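Subject: Re: [linen-tech] Pilling on 60/40 duvet covers after changeover to the low-temp program
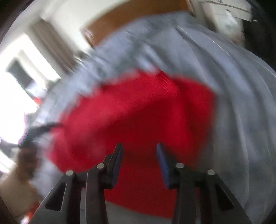

What is the main cause of the pilling on the blended covers? Mechanical action in the tumble dryer, mostly in the last part of the cycle, when the fabric is already below its normal moisture content and the broken fiber ends are stiff enough to tangle.

I'll take the rest of Lorena's message in order and leave her text in where I am replying to it.

On Sunday, Lorena Carrasco wrote:

> We moved the Cloltmont site to the low-temperature wash program in
> December. Chemistry is the Skarkon two-part system, dosed by weight.
> Whiteness and rewash rate are both fine. Our problem is the 60/40
> cotton/polyester duvet covers, which started pilling badly on the
> upper face. The 100% cotton covers from the same supplier look normal.
>
> Stock at the site is 1,196 covers, of which 600 are the blend. We
> pulled 12 of the blend for inspection and all of them show it, worst
> along the center line and at the foot end.

The fact that only the blend is affected is consistent with dryer abrasion. Both fabrics shed fiber ends at similar rates. On cotton the pill forms and then breaks off, and you find it in the lint screen. In the blend the polyester fibers act as anchors, so the pill stays on the surface and collects more material. If you weigh the lint from a load of each, the cotton load should give you more lint even though it looks better on the bed.

The center line and foot end pattern needs a separate explanation. I would check how the covers are being folded before they go to the dryer. If they come off the extractor as a pressed cake and are loaded without being shaken out, the outside of the cake gets most of the rubbing for the first several minutes. We had the same pattern at Garrido and it went away when the loads were opened by hand before drying. That did not cure the pilling, but it spread it evenly, and covers lasted longer before being rejected.

> Benjamín Núñez thinks the lower wash temperature is leaving residual
> surfactant in the fabric and that this is softening the yarn. He wants
> to add a third rinse. I would like to avoid this on water cost.

I don't think a third rinse is worth paying for yet. Residual surfactant is easy to test. Take a cover straight from the extractor, wring a sample of liquor out of a corner, and compare its conductivity and pH with the incoming water. If both are close to the supply values, the rinse is doing its job. A shake test in a clear bottle is cruder but will show a serious carryover problem within a few seconds.

Some carryover would also tend to reduce fiber-to-fiber friction, at least while the load is damp. It would have to be a large amount before it made pilling worse. Benjamín may be thinking of softener, where overdosing does cause the behavior he describes. Please confirm that no softener was added to the program during the changeover. On the Skarkon dosing panels the softener channel is enabled by default when a program is copied, and it has to be switched off in the copy as well as in the original.

> Dryer settings were not changed when we changed the wash program.

I suspect this is the root of it. The low-temperature program usually ends with a cooler final rinse, and the load reaches the dryer at a lower temperature. With a timed cycle you would expect it to come out slightly damp. Most sites notice that in the first week, somebody adds time at the machine, and the change is never written down. Please read the settings off the dryers themselves and don't rely on the program sheet. Do it on every machine, as they drift apart.

If the dryers have moisture sensing, check the following:

- the target residual moisture stored for the blend, which should be higher than the figure for cotton bedding
- the condition of the sensor bars, which read dry when they are coated with softener or scale and read wet when the wiring is damaged
- the cool-down length, which counts as tumbling time and is often left at the factory value
- load size, since an underfilled drum gives each piece a longer drop

The blend holds much less water than cotton after extraction. If the two types are dried together on the cotton setting, the blend will be finished well before the cotton and will tumble dry for the remainder. Sorting by composition before drying is the single most effective change you can make. Trinidad Núñez described a colored tag system for this on the list a while ago, and it needs no extra labor once the tags are sewn in.

> Thérèse Lachance asked whether the Staren anti-pilling enzyme could be
> used to recover the affected stock. Has anyone tried it on a blend?

I have used cellulase products on blends, though not the Staren one. The enzyme attacks the cotton portion of the pill only. The polyester anchors remain, but with less material attached they are shorter and less visible. Expect an improvement in appearance and a small loss of tensile strength. I would treat a trial lot first, measure strength on a treated and an untreated cover, and not repeat the treatment on the same pieces. Watch the pH window and make sure the bath is heated or alkalized at the end to stop the reaction. An enzyme left active in damp linen on a cart overnight will carry on working.

Your 12 inspection pieces would make a suitable trial lot. Keep a few back untreated as controls and mark them with thread, as laundry marker tends to fade on the blend.

For grading, use a standard set of pilling photographs and one fixed light at a low angle. Overhead light hides most of the surface. Have the same person grade before and after.

Before ordering any chemistry, could you post these to the list:

1. Dryer time, temperature and cool-down as read from each machine
2. Extraction speed and time for the blend
3. Whether cotton and blend are dried in mixed loads
4. Conductivity of the final rinse liquor and of the supply water
5. Yarn type, if the supplier will tell you (ring-spun or open-end)

Item 5 matters for the next purchase more than for this one. A change of yarn within the same article number is possible, and if the 600 came in more than one delivery it would help to know whether both look the same.

Dardo Orellana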